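Fingertips drifting on the cable cell: how often do you re-zero?

sivholm_nights
Hello all, hope everyone's keeping warm. Our little cable packing cell has started closing a touch to the left again, so it pinches the coil and misses the tie. I re-zeroed the gripper, wiped the fingers down and it ran beautifully for 647 coils, then off it went! Do you lot do this every shift, or am I fussing over nothing?

Likix_Tom
Every shift is far too much, if you ask me. We check every 200 picks and only re-zero if it's out. I'd look at the finger screws first (ask me how I know...).

Mthembu77
Sorry Tom, I can't agree, lovely as you are. Five minutes at the start of a shift is cheap, and if you wait for a check to fail you've already got squashed cables in the tray. Do the screws as well, by all means, but do them cold and before you zero, or you'll only be doing it all twice.

Likix_Tom
Fair enough on the order, but I'm sticking to my 200!

Lindiwe Ntuli
Screws first, then zero, then teach the pick point again with a real tied coil on the table. I use one of the white braided ones and bring the closed tips in right over the tie, and I save the wrist camera view so the next shift has something to compare with.

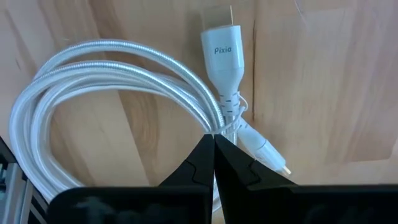
Hekville, Nov 17, 2022
Tips together over the tie, both connectors lying to the right of the coil. We've had 1,135 picks since I last touched the screws on ours, so do try it and let us know how you get on, sivholm.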